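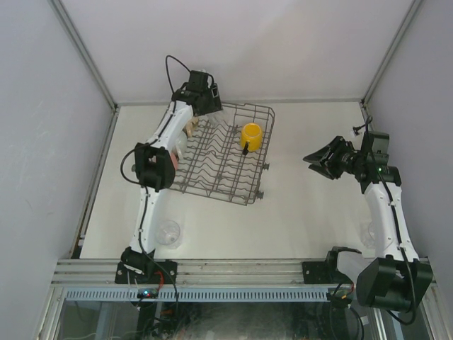 Somebody at the gate wanted to know whether you still had to buy a full plot if it was only for ashes, and was told no, not at Onlow. The smaller plots along the east wall are sold for urns alone and take up to two.

It was the question most of us had come with. The cemetery opens its buildings once a year, and I went because my aunt's ashes have been in our spare room since last October and the family needs to decide something.

We started in the old chapel, where the burial registers are kept. There are around 3000 entries, the early ones in a brown ink that has faded badly in places. You can look up a name if you know the year. If you don't, the office will search for you, but it takes a few weeks and they ask you to put it in writing. The registers don't leave the building. Copies of a single page can be posted.

From there we walked down to the crematorium, a low brick building behind a yew hedge. We were shown the room where families can watch the coffin go in, if they ask beforehand. It has a few chairs and a window with a blind. The chamber has to reach 800 degrees before anything starts, and the guide said the name card stays with each person from the chapel door until the ashes are handed over. I had wondered about that for years and was glad to hear it explained slowly.

The stone yard came next. Jorico cut most of the markers for Onlow and had brought samples in slate, granite and a pale limestone. The limestone is the cheapest and the letters soften soonest. Wording has to be approved by the office before cutting — nicknames are allowed, which surprised the couple next to me.
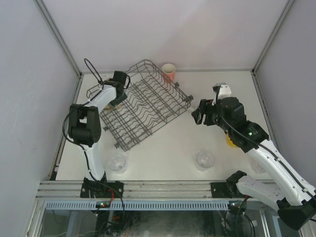
After the stones we had tea in Masanja Hall, which can be hired for the gathering after a service. It is plain but warm, with a ramp at the side door. You can bring your own food or order it. Parking is poor, and on the day of a large funeral people use the road by the allotments.

The last stop was the Kandulura garden, where ashes can be scattered or dug in under the trees. No markers are permitted in the grass. Names go in a book in the porch instead, and fresh flowers are cleared after five days. It was muddy and the far path was shut.

I took the price list home, along with a form for the east wall. My brother prefers the garden. The form has to be signed by whoever holds the cremation certificate, so I still need to find ours.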